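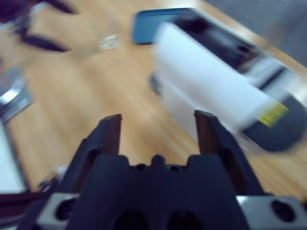

O braço que não sabia parar de ajudar

A técnica de manutenção da Trondska recebe-me com um café e um pedido: que o nome dela não apareça. "A minha mãe acha que trabalho com computadores. Se souber que passo os dias com a mão ao lado de uma pinça, telefona todas as noites."

A pinça em causa, de dois dedos, está montada num braço da Clulholm e serve para separar peças devolvidas numa bancada de madeira. Em dezembro, durante um ensaio sem história, resolveu fechar-se quando devia estar aberta. Apanhou a luva da técnica. A luva ficou, a mão saiu.

"Tive sorte, e escrevi isso no relatório. Pediram-me que trocasse 'sorte' por 'tempo de reação adequado'", conta. O relatório ficou com dez páginas. A palavra 'luva' não aparece em nenhuma -- chama-se "equipamento de proteção individual do operador", o que lhe dá uma certa dignidade póstuma.

A primeira suspeita recaiu sobre a força de aperto. O limite combinado era de 10 newtons para trabalho com pessoas por perto, e o registo mostrava 175. "Olhei para aquilo e pensei que faltava uma vírgula. Não faltava." Uma atualização do controlador tinha reposto os valores de fábrica, sem aviso, e a pinça voltou a julgar-se sozinha na sala.

Faltava explicar por que razão fechou. Foram precisos 1055 ciclos de abrir e fechar, com a técnica sentada a uma distância que descreve como "respeitosa", até o defeito se repetir. O sinal de posição desaparecia por 200 milissegundos sempre que o pulso rodava até ao fim do curso e esticava o cabo. O programa, sem saber onde tinha os dedos, escolhia a opção que lhe parecia prudente: fechar.

"Para quem o escreveu, fechado era seguro, porque assim não deixa cair a peça. Ninguém perguntou à peça, nem a mim."

E o botão de emergência? Ela suspira. Funcionava muito bem. Estava era do outro lado da bancada, onde ficava mais bonito na planta. Agora há dois, um deles ao alcance do cotovelo, "que é a parte do corpo que nos sobra quando as mãos estão ocupadas".

O cabo foi trocado e ganhou folga. Os limites de força são lidos a cada arranque e, se não baterem certo, o braço recusa mexer-se. Quando perde o sinal, a pinça para onde está. Já deixou cair várias peças por causa disso, e a produção queixou-se por escrito.

Pergunto se voltou a confiar na máquina. "Confio no cotovelo", responde, e vai buscar uma luva nova.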